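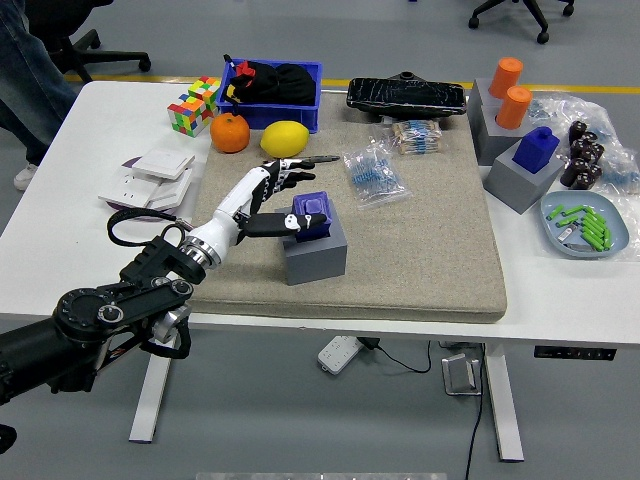 Table 7, with the blue block at its holder.

Print this story | E-mail to a friend

Filed under: Short Fiction, Work & Shop Floor

**TABLE 7**

The list for Table 7 was typed on the back of a Cesari delivery note, number 3278, and taped inside the door of the supply cabinet. It had been written by the man who held my job before me. I was told to bring it up to date by the end of January and send a clean copy to Hendine, where the company kept its records.

I started with the fixed entries. Table, white. Mat, beige, to stay in the center of the table and not to be used for cutting. Crate, blue plastic, back left, for black fabric. These were correct and I marked them correct.

The fabric gave the first difficulty. The list said "fabric, black, assorted," and beside it in pencil, "and the red one." There was something small and red in the crate, in with the black. The pencil note did not say what it was or why it had been left there. I asked the supervisor whether I should take it out and enter it separately.

"Did he enter it separately?" she said.

"He put it in pencil."

"Then put it in pencil."

I explained that the clean copy would be typed. She said she would think about it, and went back to her office.

The next entries were the electrical parts. Resistors, bundled, on the mat. Resistors, blue, in a clear bag, flat. Capacitors, dark maroon, in a large clear bag, right side, with blue parts. Switch panels, white, stacked, left. The panels sat on something purple that was not on the list at all. I looked for it under P, under R for round, and under M for miscellaneous, and then wrote it in as "pad, under panels." That was my first original entry. I read it over several times. It seemed to me a sound entry, but it had none of the weight of the others, and I understood that this was only because the others had been there longer.

The mirror came next. The list said "mirror (?), black, long, back of mat." I had not met a question mark in an inventory before. It had a small mount on top, and I could see how he had arrived at the word. I could also see how he had arrived at the question mark. The part had come in from Plukero, and the packing slip, which I found in the cabinet, gave the description as "unit." I telephoned Plukero at 2 in the afternoon. The woman there was polite. She said that if the slip said unit, it was a unit. I asked what it was a unit of. She said that would be on the order, and that the order would be with us.

I kept the question mark. 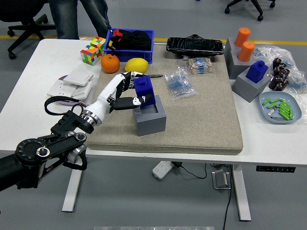
The holders took the rest of the afternoon. They were gray, and each had its own entry with a line of instruction after it, as if whoever read the list might be called on to do the work at short notice. "Blue block to square holder. Knob up. Lower straight. Do not press." For the orange cylinders it said only "leave as found." I thought about the difference between those two instructions for longer than the task allowed. A block was meant to go down into its recess and come out again, and the list was concerned that it should be done well. The cylinders had apparently reached a position that satisfied him.

I did not know much about him. He had worked there for seven years and left before Christmas. He had gone back to Oda, where there was a house, and he had not given a forwarding number because the house did not have a telephone. The supervisor told me this while signing my time sheet. She told me that he had been accurate. It was the only word she used, and she used it in the tone other people use for kind.

The last two lines of the list were "puzzle cubes" and "fruit."

The cubes were at the back left beside the crate, and neither one was solved. The list said, "Puzzle cubes. Do not solve." I took this to be a rule about identification. A cube with its colors mixed is one particular cube, and a solved cube could be any of them. I typed the line as he had it.

The fruit was the part I could not make regular. The list said, "Orange, lemon. Side by side, orange to the left. Replace as needed." An inventory is a statement of what is held. Fruit is held for a while and then it is not, and a line that says "replace as needed" describes a duty. I checked the supply account to see who had been paying for it. There was no account. There was an envelope at the back of the cabinet, under the spare tape, with coins in it and the words "for the fruit" on the front. The coins came to 60 cents.

I took the envelope to the supervisor and put it on her desk.

"That was his own money," she said.

"Then the fruit is not company property. It shouldn't be on the list."

"What would you do with it?"

I said it would have to be removed from the table, or donated to the company in writing, or entered under personal effects with a name against it. She turned the envelope over and looked at the back, where there was nothing written.

"The people who come by the table like it," she said. "They look at the parts and they don't know what any of them are. Then they see a lemon."

I said I didn't have a column for that.

"No," she said. "He didn't either."

I went back and finished typing. Screwdriver, on mat. I put a mark after it for the condition, which was good. Tray, light blue, front right, with green components. I typed the mirror with its question mark. I typed the fabric, and after it a comma, and "and the red one," in the same type as everything else, and when she saw it she made no remark.

The fruit I left until the others had gone home. The lights over the aisle go off by themselves at night, a section at a time, starting from the loading door — the table is in the last section, so there is a period when it is lit and the rest is not. I had the page in the machine. I typed "Orange, lemon." I typed "Side by side, orange to the left." Then I typed "Replace as needed," and under the column for the responsible person, where he had left a blank, I typed my initials.

The clean copy went to Hendine in the morning bag. They returned it nine days later with a stamp on the front and a query on the second page. The query was about the purple pad. They wanted to know how long it had been there and why it had not been reported before.

I wrote back that it was under the panels. On my way home I stopped at the market and bought a lemon, and put the receipt in the envelope.

Tags: fiction, inventory, work, fruit

Shares: 12 | Comments (4) | Print this story | E-mail to a friend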